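인쇄하기 | 이메일로 보내기

7월, 화요일 밤

오늘도 집안 정리 작업이었다. 아침 회의에서 팀장이 이번 달 목표를 다시 읽어 주었다. 두 사람이 한 조로 500건. 손으로 쥐는 그리퍼로 옷을 집고, 옮기고, 내려놓는 동작이 한 건이다. 예전 정리 대행 시절에는 집 한 채를 끝내면 퇴근이었는데 지금은 건수로 하루가 끝난다.

Virkmont에 넘어간 뒤로 바뀐 것을 적어 두려고 한다. 우선 손이 느려졌다. 수건 한 장을 접는 데도 손가락 두 개로 잡는 위치를 생각해야 한다. 검수에서 되돌아온 것이 어제만 43건이고 대부분 내가 너무 빨리 놓은 것이었다. 손목은 저녁에 뻐근하다. 찜질팩을 하나 더 샀다.
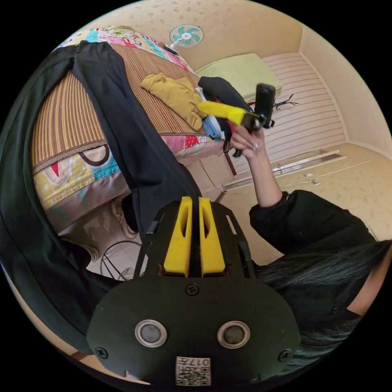
기계가 이 일을 다 배우면 우리는 무슨 일을 하게 되나?

회사 설명으로는 방문 정리 인원의 절반은 검수와 현장 점검으로 옮기고, 나머지는 계약 기간까지만 일한다. 누가 어느 쪽인지는 아직 발표가 없다.

점심때 Mirela Lins와 그 얘기를 했다. Mirela는 검수 쪽에 지원서를 냈다고 한다. 화면을 오래 보는 일이라 나는 망설여진다. 시급은 그대로인데 교통비가 빠진다. Assunção 지점에서는 이미 야간 검수조를 따로 뽑았고, 지원자가 많아서 면접을 두 번 본다고 들었다.

좋아진 점도 있다. 무거운 상자는 이제 우리가 들지 않고, 계단 많은 집은 배정에서 빠진다. 허리 때문에 쉬던 사람도 다시 나온다. 대신 작업 중에 말을 거의 안 한다. 전에는 옷을 개면서 집주인 얘기, 애들 얘기를 했는데 요즘은 한 동작이 끝날 때까지 입을 다물고 있다. 나도 그게 버릇이 되어 집에서 설거지할 때도 조용하다고 남편이 그런다.

Skukton 창고에 간 옛 동료에게서 저녁에 문자가 왔다. 거기는 선반 로봇이 들어온 뒤로 하루 2,000걸음도 안 걷는다고 한다. 부럽다고 답장했다가 다리가 붓는다는 말을 듣고 미안해졌다.

내일은 아침 조. 장갑 챙기고, 지원서 마감이 언제인지 팀장에게 물어볼 것.

최근 글
- 검수 교육 첫날
- Stadow 현장 다녀온 날
- 교통비 공지 읽고
- 손목 보호대 두 가지 써 본 기록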